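4.2 Self-reported water use at the bathroom basin

Claims that households can cut their use at the basin by simple reminders rest largely on what people say they do.
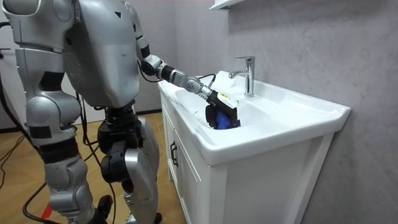

Figure 3. A white bathroom sink on a white vanity cabinet.

The Verkberg survey, which is often quoted in support of such schemes, sent out 1258 forms and got 298 back. We find it hard to see how a return of that size can carry the weight placed on it. People who fill in a long form on water saving are likely to care about water saving already, and the authors made no attempt to follow up those who stayed silent.

Of the returned forms, 273 gave a usable answer to the question on running the tap while brushing teeth. Most said they never did so. The meter readings from Gidside, collected in February from 70 homes, do not sit easily with this. Morning use hardly differed between homes that claimed to turn the tap off and homes that admitted leaving it on. Holovko puts the gap down to leaks and shared bathrooms. That may be so, but neither was measured, and the same argument could be used to explain away almost any result.

The Tisar trial is better designed, in that meters were fitted before the reminders went out. Even so, it ran for one season only and had no comparison street. A fall in use was reported, yet the weather had also turned cooler. We therefore leave its headline saving out of Table 2 and use the raw readings instead.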